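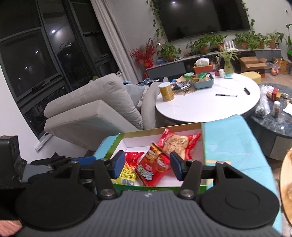 The winter snack exchange in Bramholm has started again, and this year it is bigger than before. Families in the town pack a box of snacks at home and bring it to the library on Uker Street, where it is given to another household on the list. The idea is that everybody tastes something that they would not buy for themselves. A green cardboard box with a white interior, with red and yellow packets in it, is one of those that were packed in a living room this November. The organisers have received 150 names, and the list is now closed.

The exchange began in the neighbouring village of Voyle, where a few parents from the primary school wanted to use up what was left in the cupboards before the holidays. It moved to Bramholm after two winters, when the school hall became too small for it. Now it is led by Maeve Horgan, who works at the library and keeps the list of households.

"People ask me what is a good box," said Horgan. "I tell them to put in the things they really eat at home. If your children like a certain biscuit or a certain bread, then another family will be glad to try it."

There are not many rules. Everything must be closed in its original packet, and the date must be easy to read. Home baking is not accepted, which has disappointed several people who wrote to the library about it. Jars and bottles are also not accepted, after one bottle broke last winter and spoiled the boxes under it. Each box may hold up to 24 packets, but a smaller one is also welcome, and the library does not check how much it has cost.
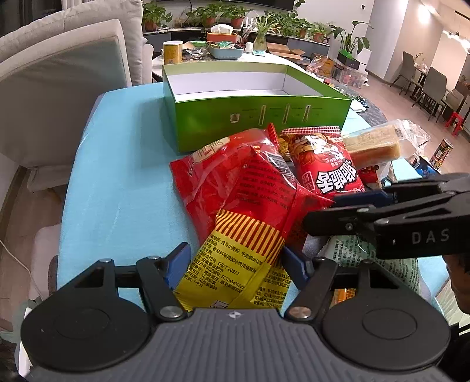 Many households put in snacks from the country where they or their parents grew up. Packets with Chinese text are among them, and Horgan asks that such boxes come with a short note in English for the family who will open them. The note should give the name of the snack and say if it contains nuts, milk, egg or wheat. A handwritten note is enough. For people who are not sure how to translate the ingredients, there is help at the library desk every afternoon until 5 p.m.

The boxes can be of any colour and may be used ones from a shop, but they should close well. Horgan advises to lay the flat packets at the bottom and to keep soft bread for the top. She also asks people not to tape the lid, as every note must be read before the box goes further.

A second collection point will be opened this year in Zadgate, at the bakery next to the bus station. It is meant for the families who live on the other side of the river and who had to take two buses last winter. Boxes left there will be driven to the library in the evening.

Each family receives a card with a number when it hands in a box, and the same card is needed for taking one home. Boxes that are not collected by the end of the month will go to the after-school club in Voyle.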